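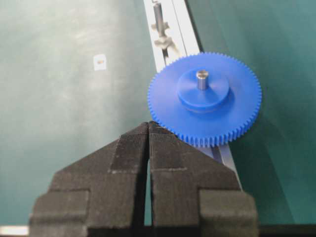 Fine teeth, thick hub: a gear trainer at Studero

Cremilda Conceição designs assembly exercises for Studero, which sells them to technical schools. Her current one, the Kozan set, is built around plastic spur gears on metal shafts.

The large blue gear gave her the most trouble. "A big disc with small teeth has to be engaged square to its neighbor," she says. "If it sits a little high on one side, the teeth touch at the corners and the student thinks the center distance is wrong."

The hub is much thicker than the web. Conceição asked for this after the first batch, made in May, wobbled on the pins. "The web only carries load out to the rim. The bore sets the angle. A longer bore gives less tilt for the same clearance."

She keeps the shafts short. The pin stands just proud of the hub, enough to confirm by eye that the gear is fully down. "On the old Grondeck set the pin was flush, and people kept pressing."

The set has four gears. The largest has the loosest bore, a choice she defends. "A tight fit feels like quality, but after 17 cycles of on and off you are training wrist strength. I want them to find the mesh by turning the gear slightly while it drops."

Her instructions for that step are brief: lower the gear over the pin until it touches the next set of teeth, rotate by half a tooth, let it fall. No force, no tapping.

Wear is checked at the tooth tips – never at the flanks, where she finds plastic hard to read. One test gear was pulled after 1,101 insertions with the bore out of round and the teeth still sharp. "So the hub fails first. I would like to try a metal sleeve, but that changes the price, and we have not settled it."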